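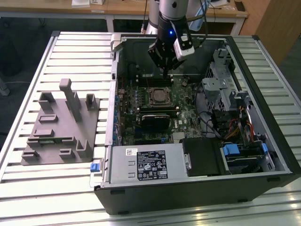 Promville Staff Forum — Hardware Reuse
Topic: Memory order for the Dell towers

hhamada
Members are advised that 11 towers remain to be checked before October. Please lay each case on its side, open side up, and record which memory slots are filled before requesting modules.
Hatsue Hamada, Equipment Services

kikell_desk
Our office recommends filling the bank above the processor first, then the bank below.

aguirre46
I must respectfully disagree. The slots should be filled in the order given in the service manual for the model — position on the board is not a reliable guide.

kikell_desk
The method has served our office well for two years.

aguirre46
It may suit your model. It should not be issued as general advice.

hhamada
The manual order will apply. Graphics cards are to stay seated unless faulty. Power supplies are to be logged by the rating label.

jitum_stores
Stores holds 46 modules at present. Kindly submit requests by noon.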